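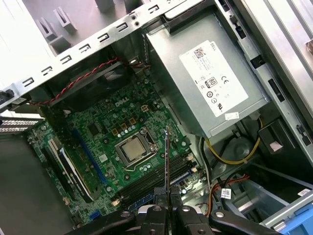 Dell motherboard and processor, tower open

Sample library group — notes from October meeting

Present: Lilla Kovács (chair), Otakar Kopecký, Kirsty Paewai, Fanni Halász (notes). Apologies: Viktória Szilágyi, sent comments by email.

Started 4:10. Last minutes ok, one fix — the Kitel pack is 24 bit, not 16. Fanni to correct.

1. Voltura drum pack
Otakar has 483 one-shots edited and named. Snares still too loud next to the kicks, everyone heard it on the small speakers. He wants to leave them. Lilla doesn't. Agreed: bring the snares down, keep the raw set in the archive folder. Cymbals with long tails to get a proper fade, three of them cut dead at the end.
Round robins — not for this release. Maybe the update.

2. Szekeres strings
Kirsty played the new legato patch. Nice up top, the low cello notes speak late. She thinks start offset, Otakar thinks its the script. Kirsty to try offset first and post both versions. Viktória's email: please no more reverb baked in. Agreed, dry only, plus one hall impulse as a seperate file.
Room noise on the quiet layer discussed again. Leave as is.

3. Loop names
Long one. Current list has key before tempo in some folders and after in others. 284 files affected. Decision: tempo, key, instrument, number. No spaces. Fanni to run the rename on a copy and send the list round before anyone touches the real folder. Flats written with a small b. 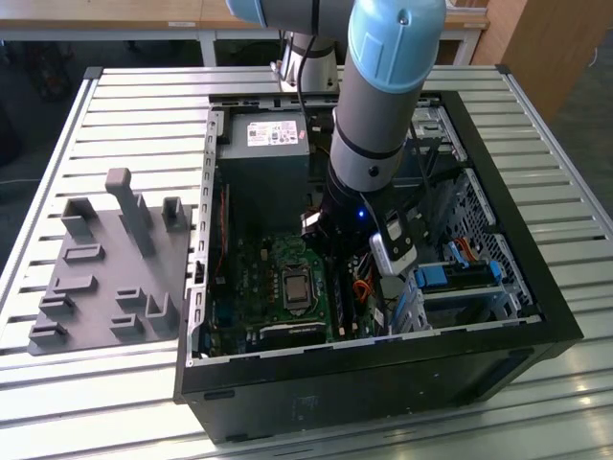

Black tower on its side, side panel off

4. Wellach demo songs
Need 2 for the product page. Kirsty has a slow one nearly done. Otakar offered something fast, has not started. Must use only sounds from the pack — last time a bass from somewhere else got in and we had to pull the track. Stereo masters and stems please.

5. Price and license
Lilla suggests 70 for the full bundle, upgrade price for Kitel owners still open. License text: Viktória asks for a plainer line on library music and reselling loops on their own. She'll draft, Lilla reads.

6. Other
Beta testers — same people as last time, Kirsty to write to them once the rename is through.
Manual: pages on the mod wheel are out of date. Otakar.

Actions
Otakar — snare levels, cymbal fades, manual pages
Kirsty — legato offset test, slow demo, beta email
Fanni — rename list, Kitel correction
Viktória — license draft
Lilla — upgrade price, read license

Closed 5:35. Next one in November, time to be sent round by Lilla.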